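Trirkedo Tabletop Sorting Pots, pair
Grey and yellow-green

Home > Tidying and Recycling > Small Containers > Trirkedo

Made by: Hukon
Sold as: one grey pot, one yellow-green pot
Capacity: 1,004 ml each, filled to the brim
Availability: in stock at Brovbridge
Page updated 2018-12-04

We were sorting rubbish on tables long before we stocked anything meant for it, mostly with old ice cream tubs and a marker pen, so we were delighted when the Trirkedo pots came in. They are a lovely simple thing. You get two round, tapered pots with pale rims, one grey and one a really cheerful yellow-green, and you stand them at the back of the table while you eat, work or play. Bottles go in one, odds and ends go in the other, and at the end you carry both to the big bins in one trip!

The size is what sold us. A full-height kitchen bin is no use on a table, and a desk tidy is too narrow for a drinks bottle. These sit nicely in between. A small bottle will stand up in one with its cap showing over the top (handy if you like to take caps off before recycling), and little packets drop right down inside where they won't blow about. You can use them whichever way round you like, of course, and plenty of our customers do grey for rubbish and yellow-green for things worth keeping.

They look their best on a plain pale surface, where both colours stand out from right across the room.
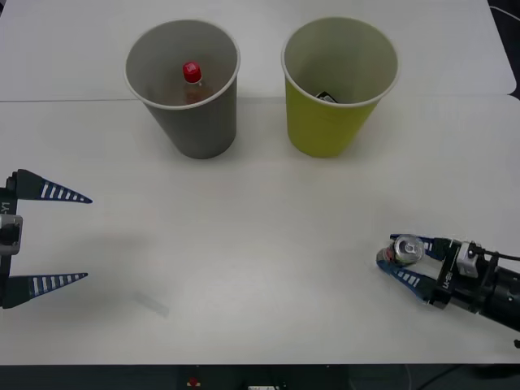
Grey pot on the left with a bottle in it, yellow-green pot on the right.

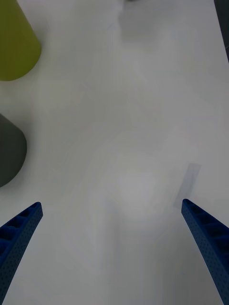
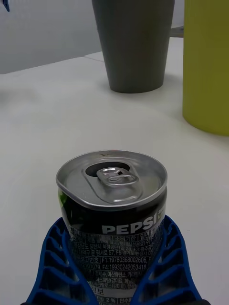 A black Pepsi can, already opened.
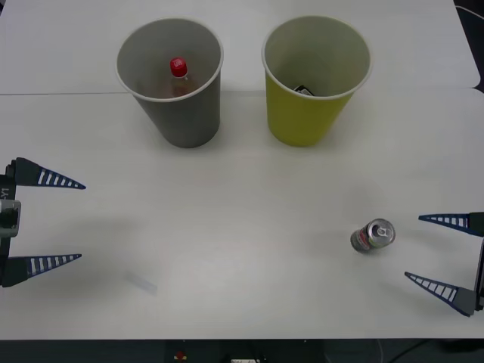

What we use them for

Lunch tables are the obvious place. We keep a pair on the long table in our own back office at Brovbridge and they earn their spot every day. They are also very good for children's parties, where wrappers and bottle tops get everywhere, and for craft mornings, with scraps in one pot and usable pieces in the other. One of our regulars keeps hers in the greenhouse for plant labels and string, and says the yellow-green is the only thing she can find in there by October.

They're good for teaching sorting, too. Two colours are easy for small children to remember, and the wide mouth is forgiving if your aim isn't great. Start with a few different things on the table, say which colour each belongs in, and let them get on with it. A game of it takes up a surprisingly happy ten minutes on a rainy afternoon.

Using and looking after them

Put something with a bit of weight in first if you're outdoors. A tall bottle in an otherwise empty pot can make it top-heavy on a breezy day, so lean it against the side and it will settle. Tip out any leftover drink before a can or bottle goes in. Wipe the insides with a barely damp cloth and leave them open to the air before stacking, grey inside yellow-green or the other way about. Please don't put them in the dishwasher, and don't use them for food or for anything hot.

The taper means they nest, and a stacked pair takes up very little cupboard space. They don't have lids. We do get asked! Hukon doesn't make one at present, though the flat round covers from the Bennani storage range rest on top well enough to keep flies out at a picnic. They aren't a snug fit, so take them off before you carry the pots anywhere.

Ordering

Single pairs are packed in a plain sleeve. For schools, halls and canteens we also do a carton of 30 pairs, which needs ordering ahead and usually arrives the following week. Mixed pairs only, I'm afraid, so we can't make up a carton in a single colour. Unused pots can come back to us within 30 days, in their sleeve, by post or over the counter.

A blue pot is planned for May. It will be the same size and will nest with these two.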